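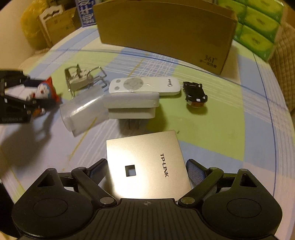

Sorting and Storing Small Household Electronics

Home | Guides | Storage | Kitchen | Workshop | Contact

This guide covers the loose electrical and metal parts that collect in drawers: plug-in adapters, cover panels from network gear, wire holders, brackets and short cables. The method takes one session of 30 minutes for an average drawer. It needs a table, a cloth, a marker, paper labels and a few lidded boxes.

1. Prepare the surface

Use a table you can reach across from one side. A round kitchen table is fine. Cover it with a cloth that hangs smoothly and has no raised seams in the working area. Cloth keeps metal faces from being scratched and stops small parts from rolling. A pale check or plaid works well, as dark screws and clips show up against it.

Unplug everything before it goes on the table. Adapters that were in use should sit for a few minutes before handling.

2. Lay out the parts

Empty the drawer in small batches. Put each part down by itself, with space on all sides. Do not stack flat parts at this stage – a thin metal panel will hide a screw or washer underneath it.

Place adapters so that the prongs can be inspected. Place panels with the printed side up. A maker's name such as TP-LINK is often the only clue to what a panel belongs to, so read it before deciding that the part is scrap.

3. Sort by type

Power: adapters, chargers, plug extensions.
Panels and covers: metal or plastic plates, blanking pieces, lids.
Holders: wire stands, clips, hooks, cable guides.
Unknown: anything not identified within a minute.

If a part fits two groups, put it with the item it attaches to. A holder with a plastic insert stays in one piece and goes under Holders.

4. Inspect

Adapters: check the case for cracks and the prongs for bending or dark marks. Read the output voltage and current on the rating label. Recycle any adapter with a damaged case. Do not straighten bent prongs and put the adapter back in service.

Panels: check edges and cut-outs for burrs. Wipe with a dry microfiber cloth, following the grain on brushed metal. Avoid abrasive cleaners – they leave swirls that cannot be polished out by hand.

Wire holders: press lightly on each bend. A sound frame springs back. Wipe stainless wire with a damp cloth and dry it at once.

5. Label

Write the device name, the voltage and the current on a paper label and fix it to the flat side of the adapter. Keep the rating text uncovered. For panels, put the label on the back. Painter's tape peels off cleanly and is a good choice for polished faces.

6. Box and store

Use one box per group. We use the Bidar shallow box with 16 compartments for holders and small hardware, and the deeper Prodia box for adapters. Wrap brushed panels in tissue and stand them on edge. Coil any attached cord loosely and secure it with a reusable tie.

Store the boxes in a dry place away from heating pipes. Date the Unknown box. Parts still unclaimed after a year can go to electronics recycling.

Last revised August 12, 2025

Contact Carkmont Home Guides | Copyright 2025 Carkmont | Back to top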